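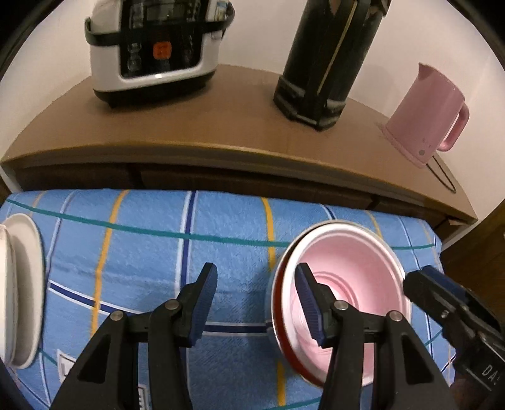

## The cheap part is the bowls: buying kit for kitchen robots in Vistham

The woman who holds the equipment budget at Parnby keeps two spreadsheets. One is for the things the company meant to buy this year, and the other is for the things it bought. They share a column of dates and very little else.

Parnby, in Vistham, records people doing household jobs with hand-held grippers, so that robot arms can later be trained to do the same. The jobs are the sort most of us were doing badly by the age of seven. Stack the plates. Pick up a bowl. Put a bowl inside another bowl, then think better of it.

"When I took this on, I assumed the money would go on arms," she says. "Everybody assumes that. My mother still asks how many robots I've bought, and I have to tell her about the crockery."

She has, to be fair, bought a great deal of crockery. Bowls with pink insides, cream plates, bowls with a red band. The policy is to avoid matching sets, which makes her a popular figure in charity shops and a puzzling one at the till. A plaid towel goes down on the work surface, the dishes go on the towel, and the kettle and rice cooker stay on the cabinet behind, as they would in anyone's kitchen.

"Somebody in finance asked whether the rice cooker was capital expenditure," she says. "I said it was a rice cooker."

### Renting before buying

The first decision was whether to own anything at all. Hladun, the supplier Parnby settled on, will rent grippers by the month or sell them outright, and its sales people are equally cheerful about both. She rented for 4 months before buying. She would do it again, although the sums say she shouldn't.

"On paper, renting was daft. We could have owned a pair for what we paid. But I didn't know which pads we wanted, I didn't know how people's wrists would hold up, and I didn't know if we'd still have the contract. You can't put 'I don't know' in a purchase order. There's no box for it."

The wrists were a useful lesson. A gripper that feels like nothing in a showroom feels different after a morning of moving bowls, and one in each hand feels different again. She now makes everyone who has a say in a purchase use the thing through a full session, including the people who would much prefer to read the brochure. One manager lasted until the tea break and approved a lighter model that afternoon.

After the rental came the order: six pairs, bought together, with a discount she describes as "visible if you squint".

Why pairs? "Because so much of it needs two hands. If you've got one bowl sitting inside another, and you want the top one, you'd really like something to hold on to the bottom one. You don't notice you do this at home. You notice very quickly when you've only budgeted for one gripper."

### What wears out

Asked what she got wrong, she doesn't need time to think.

"Pads. I bought no spare pads. I looked at this very nice bit of engineering, all the pins and the linkages, and I planned for every part of it except the part that touches the dishes."

Pads rub against glaze all day. They go smooth, or they start to peel at one corner, and then the grip changes from one recording to the next and the people who use the data write polite messages. The replacement pads were cheap. Waiting for them wasn't, as two operators spent most of a week labelling cupboards.

She now keeps 100 pads in a drawer and gets twitchy when she can see the bottom of it. Screws live in the next drawer down, sorted by size, under a notice about putting them back that has had, she reckons, no effect on anybody.

Her rule for new equipment is to ask the seller what customers order most often after the first invoice. "They always know. They'll tell you, too, they're quite proud of it. It's just not on the quote."

### The subscription nobody had costed

Then there is software. Parnby uses Vuvemel to sort and check its recordings, and she speaks of it with the wary respect other people keep for their boiler. The trial was free. The first tier was reasonable. The price moves up in steps, and the steps, she found, are measured in recordings kept, where she had been thinking in recordings made.

"We never delete anything. We're like a family with a garage. So we'd gone up a tier by February without doing anything differently, and I got an invoice that was about £1,000 more than the line I'd put in the plan."

She moved the older material on to drives in a cupboard and dropped back down. The drives had to be bought as well, of course. They are in the second spreadsheet.

Would a different package have saved money? Possibly, she says, but moving would have cost weeks of staff time, and staff time was the one thing already overspent. "I did a comparison. It was very thorough. By the time I'd finished it, the offer at the top of it had expired."

### And the arms?

Parnby has no plans to buy a robot arm this year. Its customers have arms, and she is content to let them pay for the servicing. There is a line for one in next year's draft, between crockery and floor mats, and it has been moved along a year before.

"If we get one, I want it for checking. I'd like to see whether a job we've recorded makes any sense when an arm has a go. But I'd need the arm, something to bolt it to, a guard, somebody trained, the insurance, and a room that isn't full of plates. The arm's not even the biggest number on that list. I think the room is."

Her advice to anyone starting a budget of this kind is short. Rent first, even if it looks silly. Buy spares on the same order as the thing they're spare for. Read the part of the software contract that deals with storage, and read it before lunch. Leave a line for breakages, and don't let finance call it "sundries", because sundries is where they look first when they want some of it back.

Hers is called "crockery, ongoing". It has been cut once, and she got it put back by carrying a box of broken plates up to the meeting.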